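Bathroom tasks join the hand-guided set at Gelbridge

January 2022

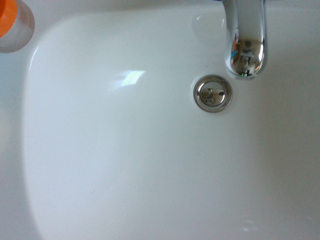 The household group at Gelbridge has finished its first stretch of recording in real bathrooms, and the count at the close was 3,406 demonstrations. Until now most of our material came from kitchens, where there is room to stand beside the person working and where the counters are all close to the same height. Bathrooms are tighter, and the work in them is different: wiping a basin, moving a bottle off the rim and putting it back, turning a tap on and off, picking up a toothbrush, hanging a towel.

Stefaniia Horobets ran the recording. She used two methods and kept them apart in the logs. In the first, a person holds the gripper in the hand and does the job with it, start to finish, with the small camera at the wrist looking down at the work. In the second, the arm is in the room and the person drives it from a pair of hand controllers in the hallway, watching the same wrist view on a monitor. The handheld method is faster by a wide margin and most of the recordings were made that way. The remote sessions are slower, but they give us the arm's own joint positions, and the Casado team asked for those.

Two homes were used, both in Oststead. The owners were told in advance what would be recorded and were asked to leave their things where they normally keep them. We did not bring in props. If there was soap by the tap, it stayed there, and the operator had to work around it.

White basins gave us more trouble than anything else. The wrist camera sets its own exposure, and when it comes down over a white sink it darkens the picture, then brightens again when it swings out past the rim. Polished taps and drain covers throw back a bent picture of whatever is above them, including lights and bottles. A person doing the task pays no attention to this. A model trained on the recordings might, so we fixed the exposure partway through and marked which recordings came before the change. Please check that column before you mix the two.

Wiping is the task that most needs more work. Operators were asked to start at the back of the bowl and come forward, but in practice people wipe the way they do at home, and some go in circles. Stefaniia decided to keep all of it. She did ask operators to hold still for a moment over the bowl before the first stroke, so that each recording opens with a clear look at the basin. New operators tended to forget the pause, and those recordings have been tagged.

For remote control, the main complaint was depth. With only the wrist view to go on, it is hard to judge how far the gripper is from a smooth white surface that has few marks on it. Operators slowed down a lot near the bottom of the bowl. A second monitor with a view from the doorway helped, and it will be there from the start next time.

The recordings are on the Zunside drive under "bathroom," sorted by home and then by task. Handheld and remote sessions are in separate folders. The notes file in each folder lists the gripper pads used, the exposure setting and the operator's initials.

We are looking for more operators for the next round. No experience with the arm is needed for handheld work, and training takes one morning. Remote control takes longer to learn, so expect to spend several practice sessions at the test sink before going out to a home. If you would like to take part, or know of a bathroom in Oststead we could use, write to Stefaniia at the lab desk.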